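Putico floor cushion with zigzag throw

The Putico is a large, soft cushion you can sit on, lean against or use as a spare seat next to the sofa. It comes in orange, with a seam along the top, and ships with a black-and-white throw in a zigzag pattern. The throw goes over the cushion any way you like and comes off for washing.

Item number: 432
Color: orange
Throw: black and white, zigzag
Sold as: cushion and throw together

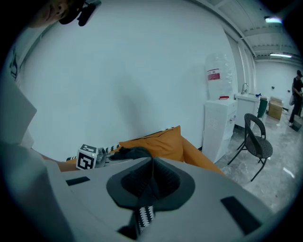
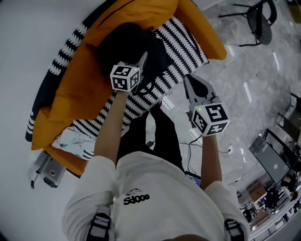 Orange cushion with black-and-white zigzag throw.

Photos: Skokenix for Vundthorpe

The Putico suits a break room, a den or a corner of the office. Set it against a wall if you want back support. On a smooth floor it may slide a little – the Aquino grip mat (sold separately) stops this.

Care
Machine wash the throw in cold water and hang it to dry. Wipe the cushion with a damp cloth. Do not bleach or iron either piece. Black dye from new clothes can rub off on the white stripes, so wash the throw on its own the first few times.

Shipping
The cushion is packed flat in a carton and needs a day to regain its shape. Vundthorpe ships orders placed before noon on the same working day. Orders of more than 50 pieces go by freight, and we will call you to set a delivery time.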